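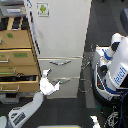 Bainbridge, April 1, 2020

## Section 4: Requesting and Confirming a Charter Flight

Use this section after your Vorden account has been approved and at least one passenger profile has been saved. If you only need to change a trip that is already confirmed, go to Section 6.

### 4.1 Before you start

Have the following ready:

- Full names of all travelers, spelled as they appear on their passports
- Passport expiration dates
- Total baggage weight, including sports gear and instrument cases
- Any pets, with crate dimensions

**Note:** Vorden displays weights in pounds. To switch to kilograms, open **Settings > Units** before you begin a request. Changing units halfway through clears the baggage fields.

### 4.2 Enter the trip

1. Sign in and select **New Request**.
2. Choose **One Way**, **Round Trip** or **Multi-Leg**.
3. Type the departure city or airport code. Pick the airport from the list that opens. Do not type over it afterward.
4. Repeat for the arrival airport.
5. Enter the departure date and the earliest and latest times you can leave. All times are local to the departure airport.
6. Enter the number of passengers, counting infants.
7. Select **Check Runway**.

Vorden compares the runway at each airport with the aircraft in your size class. The Vunura airfield, for example, accepts turboprops and light jets only. If your group needs a larger cabin, the system offers Narodau instead, with a ground transfer of 57 miles.

**Caution:** The ground transfer is not included in the flight quote. Book it on the **Extras** tab or arrange your own.

### 4.3 Compare quotes

1. Wait for the status to change from **Sent** to **Quoted**. You can close the window while you wait.
2. Open the **Quotes** tab.
3. Select up to four aircraft and press **Compare**.
4. Check the range line. An aircraft with a range of 1602 nautical miles can show as available for a longer trip, but it will have a fuel stop. Fuel stops are marked **F** beside the flight time.
5. Open **Fee Detail** and read the landing, handling and overnight crew charges.

**Note:** A handling fee of $435 applies at Narodau to every arrival after the terminal closes. It appears as a separate line and is not refundable once the aircraft has landed.

### 4.4 Confirm

1. Press **Hold** on the quote you want. A hold lasts 2 hours and cannot be renewed.
2. Assign a saved profile to each seat.
3. Read the cancellation terms and check the box.
4. Enter payment and press **Confirm Trip**.
5. Save the itinerary that arrives by email. It lists the tail number, the private terminal address and the crew contact.

**Caution:** Do not press **Confirm Trip** twice. If the page is slow, open **My Trips** in a new tab – a trip that went through is listed there as **Pending Crew**.

If no itinerary arrives, check the spam folder first, then write to Diễm Bùi at the Bainbridge charter desk through **Help > Contact** and include your request number.

Passport and visa uploads are covered in Section 5.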